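모임 날짜: 24/09/2024
장소: Clukside 아래층 부엌 옆 방
읽은 범위: Manby 집안 요리 공책, 설탕과 과일 부분
기록: Radoslava Mikuš

지난번 기록에 대하여 틀린 곳이 하나 있다는 의견이 먼저 나왔습니다. 제가 "식초에 담근 호두"를 "식초에 담은 호두"라고 적었습니다. 두 말이 다르다는 것을 이번에 배웠고, 공유 폴더에 있는 파일은 고쳤습니다. 다른 수정은 없어서 지난번 기록은 그대로 받아들이기로 했습니다.

## 공책의 연대

공책 첫 장에는 1680이라는 숫자가 있고, 뒤쪽의 살구 절임 조리법 옆에는 1771이라는 숫자가 있습니다. 우리는 지금까지 앞의 숫자를 공책이 시작된 해라고 생각하고 읽어 왔습니다. 그런데 이번에 글씨를 비교해 온 분이 첫 장의 숫자는 본문과 잉크 색이 다르다고 말씀하셨습니다. 나중에 집안의 누군가가 적었을 수 있다는 뜻입니다. 또 한 분은 그것이 해가 아니라 책장의 정리 번호일 가능성도 있다고 하셨습니다.

이 문제에 대하여 꽤 오래 이야기하였습니다. 연도라고 보는 쪽의 근거는, 앞부분의 철자가 뒷부분보다 뚜렷하게 오래된 방식이라는 점입니다. 반대하는 쪽의 근거는, 집안의 나이 많은 사람이 젊은 시절에 배운 철자를 늦게까지 썼을 수도 있다는 점입니다. 결론은 내리지 못했습니다. 당분간 번역문에서는 "첫 장에 1680이라고 적혀 있다"라고만 쓰고, "1680년에 쓴"이라는 표현은 쓰지 않기로 합의하였습니다. 뒤의 숫자는 같은 손으로 쓴 것이 분명해 보여서 연도로 취급합니다.

## 단위를 어떻게 옮길 것인가

단위 문제는 봄부터 계속 남아 있던 안건입니다. 공책에는 파운드와 온스가 나오지만, "좋은 한 줌", "달걀만큼의 버터", "찻잔 하나보다 조금 적게" 같은 말이 더 많습니다. 지금 번역 초안에서는 사람마다 다르게 처리하고 있습니다. 어떤 장은 그램으로 바꾸었고 어떤 장은 원문대로 두었기 때문에, 처음부터 읽으면 다른 책 두 권을 읽는 느낌이 납니다.

제안된 방법은 본문에는 원문의 표현을 그대로 두고, 조리법 끝에 작은 글씨로 우리가 실제로 써 본 양을 적는 것입니다. 이 방법이라면 글을 좋아하는 독자도, 만들어 보고 싶은 독자도 불편이 적습니다. 다만 실제로 써 본 양이 없는 조리법이 아직 많습니다. 그 경우에는 빈칸으로 두고 추측한 숫자를 넣지 않습니다. 모두 찬성하였습니다.

"달걀만큼"에 대해서는 따로 의견이 있었습니다. 옛날 달걀은 지금 가게에서 파는 것보다 작았을 것이므로, 그대로 따라하면 버터가 많아진다는 것입니다. 일리가 있다고 생각되어 앞부분의 일러두기에 한 줄을 넣습니다. 문장은 제가 쓰고 다른 분이 한국어를 고쳐 주시기로 했습니다.

## 시험 조리 보고

마르멜로 페이스트를 만들어 본 결과를 들었습니다. 공책에는 과일을 "부드러워질 때까지" 삶고, 설탕을 넣은 다음 "숟가락을 따라 바닥이 보일 때까지" 젓는다고 되어 있습니다. 담당하신 분은 첫 번째 시도에서 너무 일찍 불을 껐고, 페이스트가 굳지 않아서 결국 잼처럼 빵에 발라 드셨다고 합니다. 두 번째에는 바닥이 보인 후에도 한참 더 저었더니 단단하게 굳었습니다. 조금 가져오셔서 같이 맛을 보았는데, 색이 짙은 붉은색이고 향이 좋았습니다. 저는 세 조각을 먹었습니다.

공책에서는 다 된 페이스트를 "차가운 돌 위에 펴고" 식히라고 합니다. 돌이 없는 집에서는 무엇을 써야 하는지 질문이 있었습니다. 대리석 도마, 도자기 접시, 쟁반에 기름종이를 깐 것 등이 후보로 나왔습니다. 조리대에 직접 펴는 방법은 상판이 타일이면 줄눈에 설탕이 들어가서 청소가 어렵습니다.
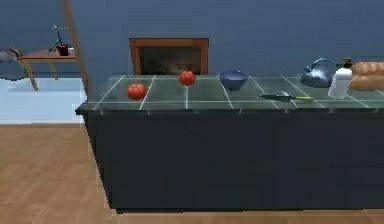 Radoslava Mikuš는 어머니 집에서는 늘 도자기 접시를 썼으며, 접시에 물을 살짝 묻혀 두면 나중에 페이스트가 잘 떨어진다고 말하였습니다. (제 자신의 발언이지만 기록의 형식을 맞추기 위하여 이렇게 적습니다.) 공책의 "돌"이 꼭 대리석일 필요는 없고, 식품 저장실의 선반을 가리키는 말일 수 있다는 의견도 덧붙였습니다.

이에 대해 다른 참석자는, 같은 공책의 버터 부분에도 "돌"이 나오는데 거기에서는 분명히 저장실의 선반을 뜻한다고 확인해 주셨습니다. 따라서 번역에서 "대리석"이라는 단어는 모두 빼고 "돌" 또는 "돌 선반"으로 통일합니다. 이미 "대리석"으로 옮긴 곳이 6군데 있습니다. 고칠 곳의 목록은 폴더에 올려 두었습니다.

접시에 펴는 두께도 정해야 하는데, 공책에는 "손가락 하나"라고만 되어 있습니다. 손가락의 길이가 아니라 굵기라는 것은 다들 동의하셨습니다. 누구의 손가락이냐는 농담이 나왔고, 잠시 서로의 손을 비교하였습니다.

## 읽기 어려운 단어들

설탕 부분에서 해석이 안 되는 단어가 있었습니다. 살구 절임 조리법의 두 번째 줄에 나오는 말인데, 어떤 분은 "껍질을 벗기다"로 읽으셨고 어떤 분은 "반으로 가르다"로 읽으셨습니다. 첫 글자가 얼룩에 가려져 있어서 글자만 보아서는 알 수 없습니다. 그다음 줄에 씨를 꺼내라는 말이 나오기 때문에 "가르다"가 자연스럽다는 의견이 많았습니다. 그러나 껍질에 대한 말이 다른 곳에 전혀 없다는 점이 이상합니다. 같은 공책의 복숭아 조리법에서는 껍질을 꼭 벗기라고 하고 있습니다.

일단 "가르다"로 옮기고 각주에 다른 읽기를 적습니다.

"촛불 불꽃의 높이"라는 표현에 대해서도 이야기했습니다. 설탕 시럽의 단계를 말하는 것 같지만, 무엇의 높이인지 분명하지 않습니다. 시럽을 숟가락으로 들어 올렸을 때 늘어나는 실의 길이라는 설명이 제일 설득력이 있었습니다. 다음 시험 조리 때에 직접 해 보고, 그 결과에 따라 각주를 쓸지 정합니다.

그리고 제가 "졸이다"와 "조리다"의 차이를 질문했습니다. 설명을 들었는데, 국물을 증발시켜 양을 줄이는 것은 "졸이다", 양념이 재료에 배어들게 바짝 끓이는 것은 "조리다"라고 합니다. 시럽은 앞의 것, 생선은 뒤의 것이 맞습니다. 그러면 과일을 설탕물에 넣고 끓이는 것은 무엇이냐고 다시 물었더니, 한국 분들끼리 의견이 갈렸습니다. 사전을 더 찾아보고 다음번에 알려 주시기로 하였습니다. 저의 담당 장에는 이 단어가 아주 많이 나오기 때문에, 정해질 때까지 노란색으로 표시해 두겠습니다.

## 인쇄와 종이

소책자의 인쇄는 Zenus에 맡기는 것으로 지난번에 정하였고, 이번에는 견본을 보았습니다. 종이는 두 종류입니다. 조금 누런 종이는 보기에는 옛날 책 같아서 좋지만, 작은 글씨의 각주가 흐려 보였습니다. 흰 종이는 글씨가 잘 보이는 대신 조금 차가운 인상입니다. 부엌에서 펴 놓고 쓰는 책이므로 잘 보이는 것이 먼저라는 의견이 있었고, 반대로 이 책을 부엌까지 들고 갈 사람은 많지 않을 것이라는 의견도 있었습니다. 손을 들어서 정했으며 흰 종이가 되었습니다.

제본은 실로 꿰매는 방식과 철심 방식 중에서 아직 고르지 못했습니다. 가격표를 받은 후에 결정합니다. 표지 색에 대해서는 시간이 부족하여 이야기하지 못했습니다.

## Machala에서 온 편지

Machala에 사시는 독자 한 분이 우리가 올린 생강 비스킷 조리법을 만들어 보시고 편지를 보내 주셨습니다. 날씨가 더워서 반죽이 계속 퍼졌고, 냉장고에 하룻밤 두었다가 구우니 모양이 유지되었다고 합니다. 공책에는 "서늘한 곳에 두라"고 한 줄이 있을 뿐인데 우리 번역에서 그 줄이 빠져 있었습니다. 제 실수입니다. 원문과 다시 대조하여 넣었습니다. 답장도 제가 쓰고, 보내기 전에 한 번 읽어 주실 분이 필요합니다.

편지에는 당밀 대신 그 지역의 덩어리 설탕을 써도 되느냐는 질문도 있었습니다. 해 본 사람이 없어서 모른다고 솔직하게 답하기로 했습니다. 해 보시면 결과를 알려 달라고 부탁드릴 생각입니다.

## 할 일

- "대리석"을 "돌" 또는 "돌 선반"으로 고치기: 각 장의 담당자
- 일러두기의 달걀 문장 초안: Radoslava Mikuš
- 살구 조리법의 얼룩 부분을 더 밝게 다시 스캔하기: 공책을 보관하고 계신 분
- 시럽 시험 조리에 쓸 설탕 준비: 정하지 못함
- Zenus에 제본 가격표 요청하기: 지난번과 같은 담당자
- 각주는 조리법 하나에 4개까지로 줄이기: 모두

다음 모임은 October가 아니라 "10월"로 적어 달라는 부탁이 있었으므로 그렇게 적습니다. 10월 모임의 날짜는 단체 대화방에서 정합니다. 읽을 범위는 고기 파이의 앞부분이며, 반죽에 대한 긴 문단은 글씨가 매우 작으니 미리 확대해서 인쇄해 오시면 좋겠습니다.

페이스트가 남아서 원하시는 분이 나누어 가져가셨습니다. 접시를 빌려 가신 분은 다음번에 돌려주시기 바랍니다.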